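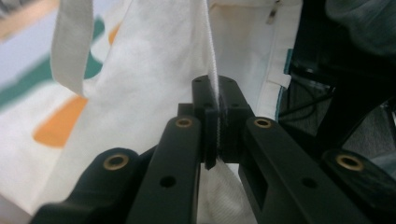
Skenbridge finale, did they stick the landing? (spoilers)

rulwood_ranger
Finished the last episode at 2 in the morning with a cold cup of tea and I'm still a bit of a mess, to be fair. I know some people wanted a big courtroom blow-up, but I loved that it ended with the sisters just washing up together. My mum and I watched all 3 seasons over the phone, pressing play at the same time, and we both went quiet at the end (very rare for Mum!).

teabags4
Lovely post, and I hate to be the grump, but I thought it was rushed. Vichien Bunnag was the heart of the show for me and he gets, what, one speech and a bus ride? All that build-up with the letters in season 2 and we never find out who posted them.

rulwood_ranger
Fair call on the letters. I figured it was the aunt, the way she kept going on about stamps.

phromma_pete
It was never the aunt! She's in hospital when the second one arrives. My money's on the neighbour, and I'll defend that to anyone with a rewatch and a packet of biscuits. Also, did everyone recognise the choir song at the end? Same one as the pilot, only slower, and I was a goner.

teabags4
Okay, the song got me too. Still say it needed 4 more episodes.

mags_in_the_hills
Hello all, first time posting, long time reader. Henrique Prata said on the Sonura podcast in July that he'd always written it to finish there, and that he'd rather leave a few letters unopened. I found that a comfort, though my husband snorted and went out to feed the chooks.

teabags4
Your husband and I would get along famously. Welcome, by the way!

phromma_pete
Starting again from the pilot tonight if anyone wants to join in, 8ish or whenever the kids are down.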